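Drerkholm Parts Recovery Store
Progress report to the Wususach Fund
February 29, 2020
Prepared by Nisreen Karaki

1. Scope of this report

The report covers work on sorting, identifying and recording the mixed mechanical stock held at Drerkholm. It follows the outline agreed with the Fund in November and keeps the same headings, apart from the section on storage, which is now split between shelving and small parts.

The stock came to us in two deliveries from the closed repair works at Ditby. Most of it arrived in open crates with no paperwork. A smaller share had handwritten tags, and where these could be read they have been kept with the item and copied into the register.

2. Register

The register now holds 3,610 entries. Of these, 346 are assemblies, meaning two or more parts still joined as they came to us. The rest are single parts, fixings and housings. Each entry has a shelf code, a short description, a note of condition and, where known, a maker or part number.

The description field caused more trouble than expected. In the first weeks, different people used different words for the same feature - "cap", "lid" and "cover" were all in use for the top of a round housing. Charalambos Chrysikopoulos wrote a one-page word list to settle this, and earlier entries have been corrected against it. The list is attached as Annex B.

3. Round assemblies

The round assemblies are the hardest group to sort. They look alike on the shelf, and few have a label. We now record them by outward features only, starting at the base and working upward: the disc, the housing, any opening in the side, then the connector. No function is entered unless there is a document or a part number to support it.

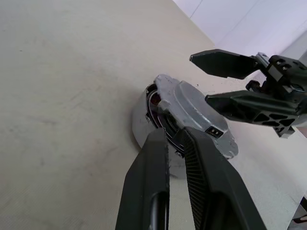

Progress Report No. 3

The grey unit is typical of the group and shows the order of recording. It has a broad, shiny silver disc at the base, wider than the housing on one side, and a moulded grey housing with a raised circular cap. A dark curved ring or slot follows the outline of the housing, with a small reddish-brown part visible inside near one end and a small white tab or clip close by. The connector port is black and rectangular, set into the housing and marked with tiny light-coloured contact points. Condition is entered as "scuffed, dusty-looking". Function is left blank.

Small projecting parts such as tabs and clips are now recorded separately within the entry. They were left out of the first version of the form, and 306 entries had to be reopened to add them. This work is complete.

4. Cleaning and handling

Cleaning is limited to a dry brush and a lint-free cloth. Solvents were tried on scrap housings and dulled the surface of two of them, so they will not be used on registered stock. Bare metal discs are handled by the rim and placed on a clean surface between stages. Connectors are not brushed. Those that will be stored for a long period are fitted with a paper cover, held by a loose band.

5. Storage

Shelving in the main bay is finished and in use. The lower shelves take the heavy castings and the upper shelves take the assemblies, one layer deep. The stacked trays supplied by Ninh are a good fit for fixings but too shallow for most housings, and deeper trays have been ordered from the same supplier within the existing budget line.

Shelf codes are printed on card and slotted into the front rail. Adhesive labels were given up after several came away in the cold end of the bay.

6. Delays and changes

The second delivery reached us later than planned, and identification work is around three weeks behind the outline. The register itself is on schedule. We do not ask for a change to the end date, but we do ask the Fund to agree that the printed catalogue may follow the online register instead of appearing with it.

One change to spending is reported. The sum set aside for a second set of scales has been moved to lighting over the sorting bench, under the terms for transfers between lines. The full statement is in Annex A.

7. Work in the next period

Identification of the remaining assemblies against the Ditby stock books, starting with those that carry a part number.
Checking of shelf codes against the register, bay by bay.
Transfer of fixings to the deeper trays once these arrive.
Draft text for the catalogue, to be sent to the Fund for comment before layout begins.

Questions on the register should go to Charalambos Chrysikopoulos, and questions on spending to Nisreen Karaki.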